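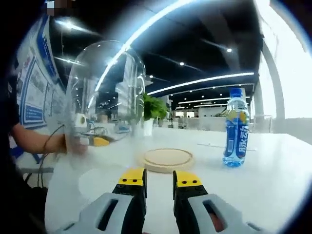

Lutetbridge, 26th September

Back on the glass dome and the round wooden base today. I'd been putting this one off since March, mostly because I hate carrying the dome (big clear bell of a thing, and every ceiling light in the room ends up swimming around in it!). Hold it by the base, people. I know the top looks like the handy bit.

What I want to settle is the base. The raised rim should locate the glass, and on paper it does, but Trakia's drawing gives the inner disc as 67 mm and the Geddes sheet has it 2 mm bigger, so one of them is working from an old print. Austra Koppel thinks Geddes. I think Trakia, and I've put a coffee on it. Calipers tomorrow, when she brings them back.

Other bits while I remember:

The white tabletop shows every fingerprint and smear, so give it a wipe before setting any glass down. Same goes for drinks, and yes, the 脉动 bottle with the blue cap was right there next to the base, I know, I know. Cap on, at least.

The tag on the dome stays on. It's small and sits low down near the edge, so it's easy to catch with a sleeve.

I've logged the pair as item 721 in the Trirneron list. If the base turns out wrong we'll need 4 more turned, same light wood please, and I'd like the rim a touch higher. Must ask Austra who did the last ones.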